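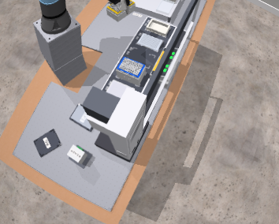 *Simulated lab bench with the robot arm base, instrument deck and well plates. Render: Zurnix*

**Zurnix trains lab arm in simulation first, reports fewer failed plate moves**

21/06/2022 – Lab automation group Zurnix says a robot arm can learn to move well plates almost entirely in simulation, then do the job on a real bench with very little extra practice.

The method, called Kalus, builds a virtual copy of the bench and shifts things slightly between runs – plate position, lighting, how far the arm's joints are off. Around 450 simulated runs per task. After that, just 2 short sessions on the real hardware.

In tests at the group's Gilani site the arm completed 100 plate transfers with 4 failures. All four were at the same spot, a tight slot where the gripper has little clearence. Earlier version, trained on the bench only, did worse and took weeks to set up, Zurnix says.

No liquid handling yet. Lidded plates not tested either. The group wants to try both next, and plans to share the bench models with partner lab Hitulard in January.

Paper is out as a preprint, not yet peer reveiwed. Code to follow – no date given.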